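A Visit to the Pichon Training Center, November

Our shop sends two people a year to see how other outfits train their plumbers. This time it was Quentin Poulain and me. We went to the open day at Pichon, a family plumbing and heating contractor that opened its own training center in an old dairy warehouse on the edge of Dirkance. The doors opened at 8 in the morning and we got there a few minutes before that, after a long drive and a bad coffee.

Registration was a table inside the loading door. You signed your name, picked up a badge and a pair of safety glasses, and were put in a group. Ours was led by Séverine Boyer, who runs the training side. She worked in the field for 16 years before that, mostly on service calls, and the program is built around service work. New construction gets less time than I expected.

The first stop was the drainage wall. They have built a two-story stack in clear pipe, with a toilet, tub, lavatory and kitchen sink feeding into it at different heights. Séverine flushed the upstairs toilet with the vent capped and we watched the trap on the lavatory pull down. Then she took the cap off and did it again, and the trap held. I have explained venting to apprentices on the back of a pizza box more times than I care to remember. Watching it through clear pipe took less than a minute. Quentin took down the pipe sizes and the name of the supplier, and we have already asked for a price.

One thing about the wall that could be better is the noise. The floor is bare concrete, the ceiling is high, and once a second group was working nearby I missed a good part of what was said. Séverine told us they plan to hang some panels.

From there we went to the water heater bay. There were gas tank models, two heat pump units and a row of tankless heaters, all piped and running. Each one has a fault built into it by the instructors, and the faults are changed every week. A trainee gets a work order with the customer's complaint on it, written the way customers say it ("shower goes cold when I shave"), and has to find the cause and write it up. Loïc Langlois teaches this section. He grades the write-up as hard as the repair. His point was that the office has to bill from that sheet and the next plumber has to read it, and a line that says "fixed heater" is no use to either one.

He let our group try one. The complaint was lukewarm water at every tap. I went straight to the thermostat, which was fine. Quentin felt the lines at the laundry hookup and found a crossover through a mixing valve with a bad check. He was pleased with himself for the rest of the day.

Lunch was sandwiches and soup in the upstairs room. I sat across from Kaj Oddsson, who owns a small service company on the coast and had come even farther than we had. He has the same trouble we do. He can find people willing to learn, but he can't spare a senior plumber to teach them, and the ones who are best at the work are often not the ones who can explain it. His answer has been to pay a flat bonus to the senior plumber when an apprentice passes each stage. He said it has worked better than a higher hourly rate. I wrote that down and brought it up with our office when I got back.

The talk after lunch was by Gwenaël Barbier from Prikine, which makes press fittings and the tools for them. I was expecting a sales pitch and there was some of that. The useful part was a table of failed joints that had been cut open lengthwise. Most of them came down to the same few mistakes: pipe not pushed in to the full depth, pipe not deburred, or a fitting that was never pressed at all. The depth mark was missing on most of them. He passed the pieces around and let us handle them. We already require the depth mark in our shop, but I know it gets skipped when somebody is in a crawl space and wants to get out.

He also had numbers on tool service that I had not thought much about. Ours go in when they act up. He wants to see them on a calendar, and he suggested a tag on the case with the last date so the person carrying it can see it.
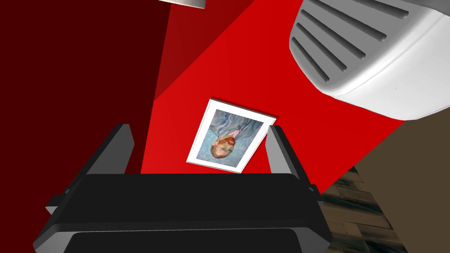
The last stop was the mock apartment. It has a kitchen, a bathroom and a utility closet, and trainees do complete calls there from the knock at the door to the invoice. An instructor plays the customer. They are marked on shoe covers, drop cloths, how they explain the price before starting and whether they test everything before they leave. We watched a second-year trainee replace a kitchen faucet. The plumbing was neat and quick. She lost points for putting her tool bag on the counter and for not showing the customer where the shutoffs were. I thought that was fair, and I also thought of several of our own people who would lose the same points.

The access panel behind the tub is worth copying. They made the whole end wall removable with four latches, so a valve can be swapped and the wall put back without any patching. Gunent, the cabinet shop next door, built it for them. Séverine offered to send the drawings.

Some practical notes for anyone thinking of going to the next one. Parking is on gravel and fills up early, so come before the doors open or use the street on the north side. Wear boots. The building is heated but the drainage wall is next to the loading door and it was cold there all morning. Groups are limited to 26 people, and that felt like too many in the apartment, where half of us were standing in the hall. Ask for the first group if you want to try a fault yourself.

The full course runs as evening classes through the winter, and outside companies can buy places when Pichon does not fill them with its own people. We have put in for 2 places in the water heater section. Quentin is working out whether we can fit a smaller version of the drainage wall at the back of our shop, between the pipe rack and the threading machine. If the price on the clear pipe comes back reasonable, we will start on it after the holidays.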